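Drawers on a three-drawer cabinet won't stay shut. Are the "soft close" kits worth it?
Home Help Exchange > Furniture and Storage > Cabinets and Drawers

Posted by Mumurero78
May 29, 2024

I have a gray three-drawer cabinet that I use in the break room at work, next to the coffee stuff. It was secondhand, so no manual and no label on it that I can find. All three drawers creep open. I push them in, go off and do something, and when I come back they are sticking out again, the bottom one worst.
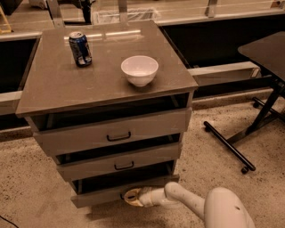 I've asked two people already. The man at the Ospina hardware counter told me to buy a soft-close kit, which he happened to have on the shelf, eleven dollars a drawer. A coworker says to put magnets inside the fronts. I have my doubts about both. A damper slows a drawer down on the way in, fine, but I don't see how it keeps the thing in once it's there. And magnets sound like tape with extra steps.

Things I have tried so far: emptied the drawers, vacuumed out the runners, sprayed them with silicone. The spray made it worse if anything. The cabinet is on carpet and I have never leveled it. I assumed carpet was flat enough.

Also, the top sticks out past the drawers on every side, so when the drawers are shut they sit well back under it. That's how I want them. People catch their hips on the bottom one.

Is there a real fix, or do I get rid of it?

3 replies

Meenakshi Ahuja
Member since 2011, 1007 posts

Don't buy anything yet. You said it yourself, you never leveled it, and you oiled the runners. A slippery drawer in a cabinet that leans forward is going to roll out, and no kit from a hardware counter changes which way the floor goes.

Carpet is not flat. If the cabinet stands near a wall there can be a tack strip under the carpet edge, and that lifts the back feet. Pull the cabinet forward six inches and see if the drawers behave. If they do, you're finished and it cost nothing.

If they don't, put a level on the top, front to back. Skip the phone app — I have had two phones disagree with each other on the same shelf. Use a plain level, and check it by turning it end for end. Then shim under the front feet until the bubble sits just a hair toward the front, meaning the front is the higher end. Cedar shims are fine on carpet. Folded cardboard squashes in a week, whatever anybody says.

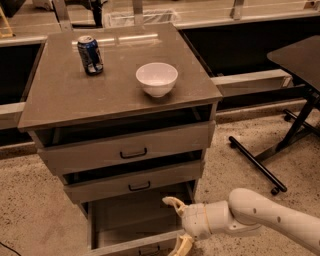

Now the runners, in case leveling doesn't cure it. Start with the bottom drawer, which has the least to hide behind. Yours looks empty when it's pulled out, with thin sides and a flat floor, so you can't blame a load in it. Take it all the way out (there's usually a little plastic lever on each side, one goes up and the other goes down, and if there isn't one you tip the front up and pull) and look at the back end of the track in the cabinet. Plenty of runners have a small dip or a bump there that the wheel drops behind. That's the part that holds the drawer in. If the bump is worn down or the wheel has a flat spot, the drawer has nothing to sit in. Wipe off all that silicone while you're in there.

New runners are not expensive, but measure the old ones before you order, and measure the metal. Don't go by the depth of the drawer. I would ignore any package that says "universal." I've bought two of those and neither one matched the holes.

As for soft close, I agree with you about plain dampers. Some kits have a spring that pulls the drawer in for the last inch or so, and those do hold it. But they need space beside or behind the drawer box, and I wouldn't bet on you having it. Ask the man at the counter which kind he's selling. If he can't tell you, leave it on the shelf.

Funberg_Dale

just use magnets. did it on my whole kitchen, never looked back. get the strong ones

Tellum

Magnets work if there's something solid for the other half to stick to, so I wouldn't wave them off completely. They don't fix a lean, though. I put them on a file cabinet and they held until somebody filled the drawer with paper, and then it was right back out again.

One thing I'd add to what Meenakshi wrote. Check whether the cabinet is square before you spend a Saturday on runners. Measure the drawer opening corner to corner both ways. If the two numbers don't match, the box has racked, which happens to secondhand pieces that get dragged around by the top. Loosen the screws in the back panel, push it square, tighten them up again. Mine was out by a quarter inch and the drawers had been rubbing on one side the whole time.

And I wouldn't get rid of it until you've tried the shims.

Comment from Mumurero78

It does stand right up against the wall. I'm still not convinced a strip under the carpet can do all that, but moving it is free, so I'll try that first and then the level. Not buying the kit.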